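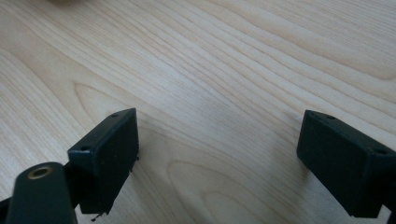
Open day at the Gittins workshop, 9th June

Quick gallery from the visit, more to follow when I get the rest off the card. Nearly 300 people through the door over the day, they'd planned for 92 chairs. Queue for tea went right back to the car park.

Hosts were Jovita Varela and Haruto Takagi from the Jerura project. Talks in the front room, hands-on next door - much the busier of the two.

Pale wood table, two black finger pads, nothing between them yet. The hand-held gripper, and the thing everyone wanted a go with. Bit of fluff on the pads, brass-coloured ring on the arm.

Haruto's talk was on teaching by hand, you do the job with the gripper and the robot learns from the recording. 401 recordings so far, he wants a lot more by December. Good questions from the back, mostly about what happens when you drop somthing.

Jovita ran the practice turns. Kids far better at it than the grown ups, me included.

Thanks to Ezequiel Huerta for the lift home and to Cadik for the sandwiches. If your after the slides, ask at the Gittins front desk - they have a few printed copies left.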